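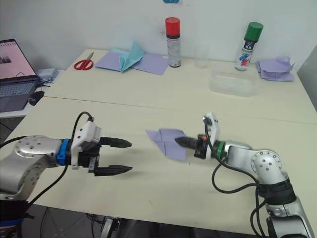 the long table, white wall behind

March, 6:40 am

Up since five. Couldn't sleep, kept doing sums. Rent goes to 1,874 from next month, letter came yesterday, very polite letter. Was 1,756. So 118 more. For what. The radiator in the bedroom still knocks.

Coffee, toast, no butter left. Wrote BUTTER on my hand like a ten year old.

Plan for today: phone the Garnach office before nine, ask if the increase can be put off til May. Then work. Then look at the place in Demlow if the woman ever writes back.

12:15

Phoned. On hold so long I cleaned the whole stove. Got a young man who said increases are "applied at building level" and he can't see my file. Asked who can see my file. He said to write in. So I'm writing in. Asked also about the radiator, he gave me a ticket number, which I wrote on the back of the letter, which I then couldn't find for an hour. It was in the fridge. With the eggs. Not sleeping enough.

Rain all morning, the gutter over the back door running down the wall again. Put the bucket out. Bucket has a crack so really I just moved the puddle.

Demlow woman wrote! Two rooms, ground floor, 600 less a month than here if I counted right, but heating separate and it's the old kind. Bus to Gridberg every half hour until eight, then nothing. So if I stay late anywhere I'm walking or paying for a cab. Would eat up some of the savings. Not 600 though. Not even close.

Seeing it at four thirty.

Things to ask:
heating, what did last winter cost
damp??
can I paint
who lives upstairs, do they have a dog / drums / a baby
where do the bins go
is the shed included or just "there"

7:50 pm

OK so. Saw it.

Bus was late, I was late, she didn't mind. Street is nicer than I remembered, there's a bakery on the corner called Butkienė with the lights on and people in it, bought a rye loaf and two of the poppyseed things. Ate one on the street before I'd even seen the apartment. Very good. Trying not to let a poppyseed bun decide where I live.

The rooms: front one big, good window, faces the street. Back one small and dark and smells a bit like a cellar. She says it's from being shut up. Maybe. I put my hand flat on the outside wall and it was cold but dry, I think. What do I know about walls. Kitchen is a strip. You could fry an egg and touch the sink and the door at the same time. Bathroom fine, bathtub!! Haven't had a bathtub in 2 apartments.

Floor slopes in the front room. Put a pen down and it went off on its own toward the window. She laughed, said all of them on this side do that. Bookcase would need something under it.

Upstairs is an older couple, no dog. Bins in the yard. Shed is "sort of" included, there's someone's bicycle in it and has been for years. Can paint. Last winter's heating she has to look up. Don't like that she has to look it up.

She wants an answer in a week. Another couple coming to see it tomorow.

Pros and cons on the bus home, on the back of the bakery bag:
for - money, bath, bakery, quiet, window
against - last bus, small back room smell, heating, packing, God the packing

I've got nine years of stuff here. The hall closet alone. There's a box in there I never opened from the last move, so whatever's in it, I clearly don't need it, and I know I'll carry it to Demlow anyway.

Also I like it here. Forgot to put that down. The light in the morning, and knowing which stair creaks, and the chestnut out back. Not sure that's worth the difference every month. Some days yes.

10:30 pm

Wrote the letter to Garnach. Too angry, rewrote it. Then too meek. Sending the middle one. Asked for the delay and asked about the radiator and asked if they'd consider a longer lease at the old rent, which they wont, but it cost me nothing to type it.

Measured the sofa. It fits through the Demlow door if the door comes off. Why am I measuring the sofa.

Ate the second bun for supper, with soup. Rye loaf for tomorrow.

Didn't get butter. It's still on my hand.

Tomorrow: post letter, ask her again about the heating, look up the bus times on a holiday, new bucket. Call the phone company too, that bill is wrong again. Bed. Radiator's started.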